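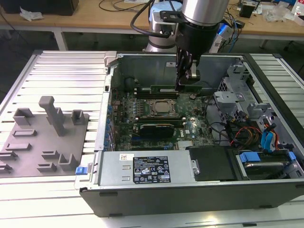
2. Checking the attendance claims

Project report by Lanying Deng

Fan pages for the wrestler Vostetik repeat one claim more than any other: that his September title match for Trellon Wrestling drew 3000 people. I wanted to know who first said so. I read 20 biography pages, and most of them used the same sentence with the same spelling mistake. Only 2 gave a source, and both linked to a post by his manager, Xue, who had tickets to sell for the next show.

The hall's own safety notice allows up to 135 seated guests. Maybe there was standing room as well, but I doubt it was enough to make up the gap.

His billed weight is no better. It changes from page to page, and no page says who weighed him. I left it out of my results.

3. What I could not settle

The hall did not answer my two emails. Trellon sent a poster and told me wrestling is "a show." Fair enough, but a biography page is supposed to be a record, and I would not cite any of these as one.

Last page check: 29 December 2018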